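Sorting club, week six

We are still on the tray.

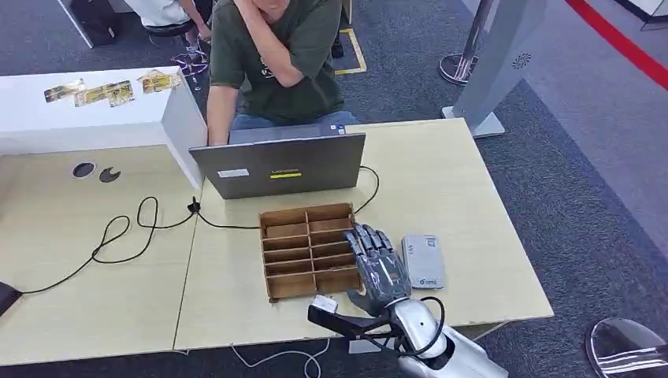
Benedita Ramalho thinks we should drop the smallest parts from the task altogether and come back to them after the competition. She put it in a message at half past four, with the scores attached, and her point is that a missed part costs us the same whatever its size, so we may as well practise on the ones we can win.

I half agree. The rules for the Flikow round say ten compartments, one kind of part in each, and the team picks the order. They do not say you have to attempt every kind. But the Ullik team managed all ten last year, and I would like us to try properly before we start leaving things out.

The tray is wooden, with a divider down the middle and five compartments on each side. They are not all the same size. The ones at the corners are bigger and the narrow ones are in the middle, so that is where we lose most of our points. The fingers have to come down nearly straight, and if the wrist is turned even slightly the part lands on a slat and rolls into next door.

Since the start of term we have logged 1042 attempts. Of those, 972 ended with the part picked up, which I am pleased with. Placing is a different matter. In the last batch of 124 we put 75 in the right compartment. Nearly all the rest went one compartment too far, towards the laptop end, and that makes me think the tray position in the program is wrong and the grip is fine.

So the jobs for this week are dull ones. Measure the tray again from the table seam, because it gets nudged whenever somebody leans over. Put the new numbers in the Wegener file and delete the old copy, which has caught us out twice. Slow down the last part of the movement. I would also like somebody to go through the thumb settings, as it is still closing before the fingers do - not by much, but you notice it on round parts.

Cables need doing as well. Please tie them back before you run anything.

The Sikex room is ours until six from now on, and the entry form has to be in by the end of March. If you want your name on it, tell me or Benedita. We will decide about the small parts once the next batch is done.

Contact | © Sorting Club Blog | Back to top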